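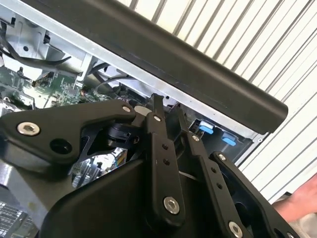 A reuse workshop that strips old office computers for parts has opened at the Drekine trading estate and will start taking machines from households in January. The workshop is run by Rasance, which already collects furniture and kitchen appliances from a smaller unit in Nasr. Its first job is a batch of 700 desktop computers cleared from offices in the district. With the cover off, a case soon shows what it has to offer: a green circuit board covered in small parts, a black cable looped over the metalwork, and plenty of sheet metal that can go for scrap. The computers were replaced over the summer and had been in storage at Plultano ever since.

Rasance said most of them were too slow for their old users but had plenty of parts with years of life left. Memory, power supplies and drives will be tested and used to repair other computers. Anything that fails the test will be sorted by material and sold on to a metals dealer.

The unit is open from 10 in the morning. Cases are opened at the bench and the parts are taken out in a set order, with the hard drive always dealt with before the board and the power supply. 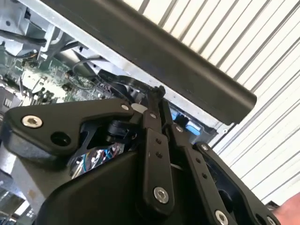
Work at the bench in the Drekine unit.

Drives are kept apart from everything else. Each one is given a number when it comes out and goes into a locked cabinet until it has been wiped. Rasance said it would not sell or give away a drive that could not be wiped, and that these would be shredded at its Nasr site. The offices that supplied the computers will get a list of the drive numbers at the end of the job.

Processors are also stored separately, as the contacts in the sockets are easily bent and a damaged board is worth very little. Boards that pass inspection are put in padded sleeves and shelved by model. Loose cables are sorted into crates, and screws are kept for reuse where they are a standard size.
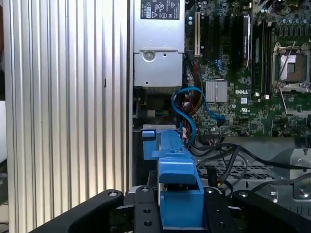 Inside a Dell desktop, with the processor socket empty and the power supply in place.

The company expects the batch to take 4 months. Repaired computers will go first to the homework clubs at Plultano library and the Drekine community centre, which have both asked for extra desktops. Others will be sold at the Nasr shop with a keyboard and mouse.

Not every case is the same inside. On some of the desktops the hard drive sits in a blue plastic carrier and lifts out with it, so there are no small screws to undo. Rasance is keeping the carriers with the drives, as a spare is hard to find when a computer is being put back together. Empty cases that are in good order will be kept too, up to the limit of the racking.

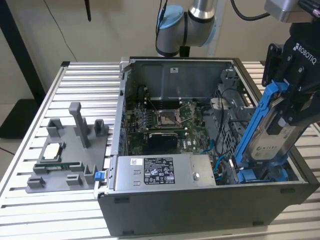

Bringing in a computer

Households can hand in up to 3 items per visit once public drop-off begins. Desktop towers, laptops, keyboards and flat screens will be accepted, whether or not they work. Printers and older glass screens should still go to the council recycling centre.

People are asked to copy off any files they want before they come, as nothing can be recovered once a computer has been booked in. Power leads should be brought along if they can be found. There is no charge, and parking is at the rear of the unit next to the loading doors.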